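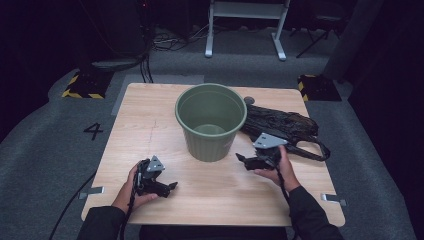

Issue 41, page 11

Timed entry has become the default at fan conventions, and most of them do it badly. Farkiria, the tabletop and comics weekend held each January at the Quintana halls, sold 973 day tickets this year in slots of 300 an hour. The slots were enforced at the outer door only. Inside, every ticket holder met the same single queue for wristbands, so the printed time meant very little.

The fault lies in measuring the wrong point. A slot should be set by the slowest desk on the route, and at Farkiria that was the wristband desk. Tonora, a smaller show, posts its bands out a week ahead and scans them at the door. The cost is postage and a few lost envelopes – a fair price for a clear foyer.

Organisers will object that posted bands get resold. Some will be. Firard prints the ticket number on each band and checks it against the order, and I see no reason why a larger event could not do the same.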